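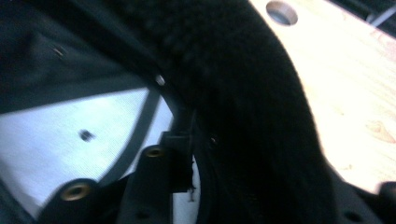

Black plush piece next to the pale wood, round hole near the top.

Search this notebook
Type and press enter

Tuesday, March
Posted by the Stinen workshop bench

Good day today! The recording for the golden anniversary couple at Alo finally plays from start to finish, and I want to get the steps down before I forget them.

Background for whoever picks this up next: they married in Kereama, moved away the year after, and the only sound left from the wedding is one reel, kept in a biscuit tin by the bride's sister. The family wants it played at the party, in the dining room, for people who mostly wear hearing aids. So it has to be clear more than it has to be pretty.

Transfer was done last week at the slow speed. I got 387 seconds of usable sound, most of it the toasts, plus a stretch of accordion where somebody is plainly dancing right beside the microphone (you can hear the shoes, it's wonderful). The vows are there too, but very faint, and there is a hum under everything.

What I did this morning:

Took the hum out first with a narrow cut, then a gentle roll-off under 200 Hz. Going any steeper made the groom's father sound like he was on the telephone. Backed off and left a bit of rumble in.

Small lift at 2000 Hz for the speech. Tried it on the toasts and it was like someone opened a window! Left the accordion alone, it gets shrill fast.

Vows: raised them by hand, word by word, in the Noltoleo editor. Slow work, took me past lunch. His "I do" is solid now. Hers has a click right on top of it and I've only got it down to a tick. I would sooner leave the tick than lose the word. If anyone has a better idea, the untouched copy is in the folder marked RAW, please don't save over it.

Levels between the toasts are still uneven. The second uncle is very loud and the grandmother is almost whispering, and I'd like her to be heard, she tells the one about the borrowed shoes. Will ride the volume tomorrow.

Still to do
- fade at the end, the tape just stops in the middle of a chorus
- 2 discs for the family, plus a file for the granddaughter's phone
- ask Alo what speakers are in the dining room, and whether the kitchen fan can be off while it plays
- type up the toasts in large print so people can follow along
- send the reel back in its tin, with the handwritten label

Played the toasts over the phone to the daughter at 4:30. She knew her grandmother's voice after one word and had me play it again, and then again. I'm in early tomorrow to finish the levels.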